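4. Cleaning and Care of the Top

Read this section before you buy anything. Most of what is sold for dark matte table tops does very little, and some of it does harm. The Clerent range of tables ships with a sample sachet of "restoring polish" in the hardware bag. We asked for it to be left out and lost that argument. You can throw it away.

4.1 Before first use

1. Leave the table standing in the room for a day before you clean it. The packing film leaves a faint haze, and part of it fades without any help.
2. Wipe the whole top with a cloth dampened in plain lukewarm water. Wring it until it no longer drips.
3. Dry with a second cloth. Do not let the top air-dry if your tap water is hard.
4. Check the edge band all the way round with a fingertip. If you feel a lifted spot, stop here and go to section 7.

Note: The leaflet in the box says the top is "smudge-free." It isn't. Every black matte surface we have tested shows fingerprints, ours included, and a coating that claims otherwise mostly makes them harder to see under shop lighting.

4.2 Everyday cleaning

1. Clear the top and brush off crumbs before wiping. A dry crumb dragged under a cloth can leave a fine line, and lines do not come out of a matte finish.
2. Wipe in one direction, from the far side toward you. Circles leave a pattern you will see the next morning.
3. For grease, add one drop of dish soap to a bowl of water. More soap means more residue.
4. Go over it once with clean water, then dry.

Any soft white cloth will do. White is handy for one reason: you can see when it is dirty. The Mesine microfiber pack sold alongside the table is fine, but an old cotton dishcloth did as well in our own trial, and it had already been paid for.
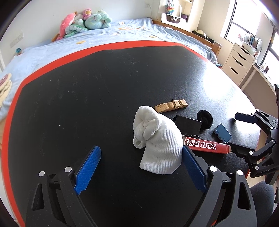 4.3 Marks that will not wipe off

Look at the mark from a low angle, facing a window. Daylight shows smudges that a ceiling lamp hides, and it will also tell you whether you are dealing with something on the surface or a change in the surface itself.

1. Pale smudge, no edge you can feel: repeat 4.2 with soap.
2. Raised spot: lay a damp cloth over it for ten minutes, then wipe. Do not scrape, even with plastic.
3. Shiny patch: this is wear. No cleaner will make it matte again, whatever the label says.
4. White ring: try drying the spot with a hair dryer on the cool setting. It works on some rings. We have not found out which.

CAUTION: Do not use melamine sponges, glass cleaner, furniture wax or vinegar on the top. Vinegar is recommended on a great many web pages — we tried it, and it dulled the edge band.

4.4 About the wear rating

The box gives a figure of 1,714 rub cycles. That comes from a machine with a clean felt pad, and your kitchen does not have clean felt pads. When Trí Lưu repeated the test in our workshop with ordinary dishcloths, the first shiny patch showed at 708. We think the lower number is the one to plan around.

4.5 Replacement parts

Edge band: order no. 200, sold by the yard, state color.
Felt feet: pack of four, from any hardware store. The branded ones cost more and fall off just as soon.

Section revised 08/04/2019. Replaces the care card packed with earlier tables.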